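Apron Dresses, Then and Now: My Fashion History Project
Final report, 16/12/2021

When I picked the apron dress for my project, half the class thought I meant something you wear to bake cookies (fair enough, so did my grandmother). But I'd seen three of them in the Tremelard fall lineup and I couldn't stop thinking about where the shape came from. So I spent the whole term on it, and I ended up sewing one too!

My starting point was a 1906 mail-order catalog from a store called Wolde. Our teacher, Sosina Tufa, let me go through her scans of it, and the housework pages are wonderful. The aprons cross at the back, the straps are wide, and the pockets sit way lower than you'd expect. I traced 29 of them onto tracing paper and sorted them by neckline, which took forever, and then I re-sorted them by strap because neckline told me nothing.
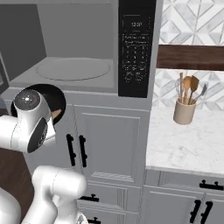
Why did designers keep the crossed straps when zippers and buttons were easy to get?
Mostly for the fit. Crossed straps let one size work on a lot of different bodies, and they look good from behind, so the back of the dress gets as much attention as the front.

That second part came from Kvido Machala, who cuts patterns at Hanside and answered my very long email. He also told me to stop using quilting cotton for my samples. I did, after ruining one more.

My own version is a heavy navy twill with straps 2 inches wide. The first one pulled at the shoulders so badly that Cường Ung, who was nice enough to model it, couldn't lift his arms to take it off. I moved the strap ends closer together and dropped the armhole, and the second one hung much better. I still don't love the hem. It flips up on the left side and I've pressed it so many times the twill is getting shiny.
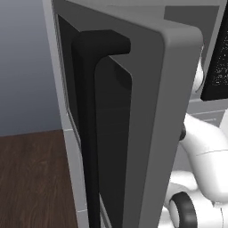

Fig. 2. Kitchen view, oven-style door with dark window panel and black handle.

For the survey I showed both the catalog tracings and the runway looks to 103 students and asked which ones they would wear to a party. The plain Tremelard dress in black won easily. The ruffled catalog one came in last, which hurt a little, as it's my favorite. If I did it again I'd show everything in the same color, because I think a lot of people were just voting for black.

Thanks to Nathalie Van Damme for lending me her serger all of December. My tracings and the pattern pieces are in the blue folder on the sewing room shelf.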